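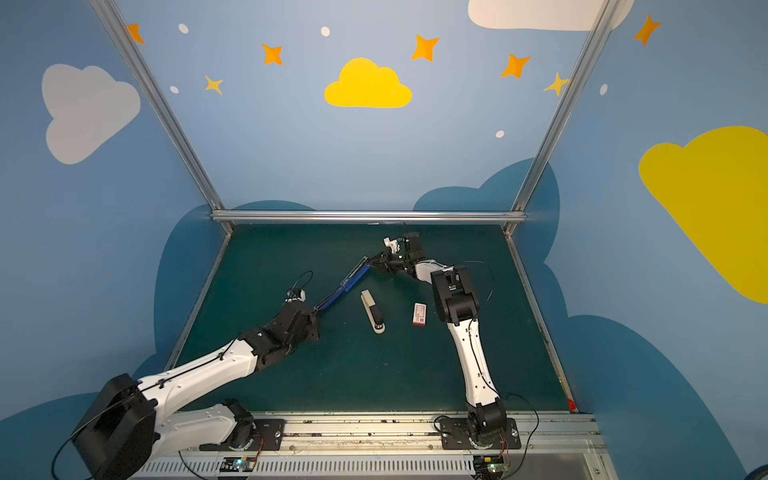
Planning software for two arms is usually written as if it were planning for one arm, twice. Each side gets a path, a checker looks for collisions, and the slower side waits. That works until both grippers are on the same part. With one end of a long blue object in the left gripper and the other end in the right, there are no longer two paths. There is one object, and any error between the arms goes straight into it. A stapler standing upright under the stick makes it worse, and our old planner at Tranbridge treated it as a problem for each arm and never for the thing they carried.

March | By Ilir Nedeljković

Home Essays Tooling Archive Contact

I think the held object should be the first thing the planner knows about. Plan its motion, then ask each arm if it can follow. Karim Qudah disagrees. He says the search gets slow, and he has a point: on Surneo, our test set of 154 handovers, planning from the object took 40 milliseconds longer per move. I would pay that every time. The old method gave us plans that looked fine on screen and pulled the wrists against each other on the table — the log showed only a force limit and a stop.

The other complaint is that it ties the two controllers together. They are tied together already, through the part. The code may as well say so, in one file, where the next person can find it.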